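Re: [oldpaving] Weeds and loose stones in a cobbled yard
From: Juniper Gallagher
To: oldpaving list
Message 1283

Cor Timmermans wrote:

> We bought a place on Mela Street last fall with a cobbled yard behind
> the house, 300 square feet according to the survey. The stones are
> old and no two are the same size. Weeds come up in every joint, and
> near the back steps a few stones rock when you step on them. The
> previous owner put mortar in one corner and it has cracked all the
> way across.
>
> I have a quote from Stuker to lift everything and relay it on
> concrete. It is more than I want to spend. Can I fix this myself in
> stages, and if so what goes in the joints? Hubert Ammann told me
> off-list to use plain sand. The man at the stone yard said polymeric
> sand. I would like to get it done before my mother visits in May.
>
> Cor

Cor,

You can do it in stages. I did mine over two summers and we used the yard the whole time.

I would not pay for the concrete base yet. Old yards like yours were nearly always laid on sand or fine gravel, and they drain through the joints. If you put concrete under them you have to give the water somewhere else to go, which means a drain and a proper slope, and I'd want to see both written into the quote. Ask Stuker about that before you turn them down. They may have included it, and then the price could be fair.

The mortar in the corner has to come out. It cracks when the ground moves, water gets in, and after a couple of freezes it starts pushing the stones around. A cold chisel and a two-pound hammer will do it. Wear glasses. If the mortar is stuck hard to a stone, lift the stone and clean it on the bench.

For the rocking stones, take up the loose one and the ones touching it. Scrape out whatever is underneath until you reach something firm. Mine had a lot of black soil and roots down there. Put in coarse sand, tamp it, and set the stone so it stands a little high, then bring it down with a rubber mallet. Check it with a straight board laid across the neighbors. Number the stones with chalk as you lift them. I skipped that the first time and spent an evening trying to get nine stones back into a hole that had held them for a century.

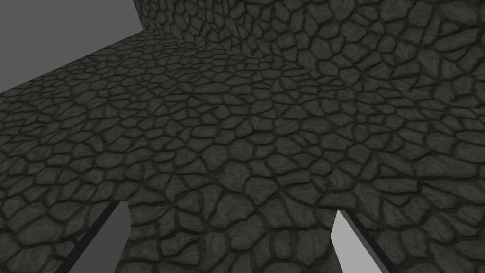

Irregular cobbles, rendering.

Joints are the part people argue about here, so take this as one opinion. Hubert is right about sand if the joints are narrow. Where they are wide, plain sand washes out in the first hard rain and you will be sweeping it off the steps. I use crushed stone fines, the kind sold for paths, brushed in dry and watered lightly, then brushed in again the next day. It packs tighter than round sand. Polymeric sand is made for joints within a certain width. Read the bag, and measure your widest joints before you buy it. Mine were well over. It also leaves a haze on the stone if you don't get all the dust off before wetting, and I have not found a good way to remove that.

I bought 500 pounds of fines for a yard somewhat smaller than yours and had a few buckets left over. The Gruber pit sold it to me loose, much cheaper than bags, but you need a truck or a friend with one.

On weeds, pull them after rain with an old table knife. Boiling water works on the small ones. I don't use salt because it gets into the flower beds and it is hard on some stone. Once the joints are full to just below the top of the stones you will have fewer weeds, though not none. Moss I leave alone except on the steps, where it gets slick.

Please don't pressure wash it. Kwame Nartey posted here about doing that and he had to refill every joint in his driveway.

If your mother is not steady on her feet, do the run from the gate to the back steps first and leave the rest until later in the year. That is a weekend of work for two people, or it was for us.

Two questions for you. Which way does the yard slope now, toward the house or away from it? And is there a downspout emptying near the back steps? Loose stones in one spot often mean water is coming down on that spot, and if so they will work loose again whatever you put under them.

Juniper

--
oldpaving mailing list
To leave the list, send a message with the word "unsubscribe" in the subject line.
List owner: Tobiloba Ogbonna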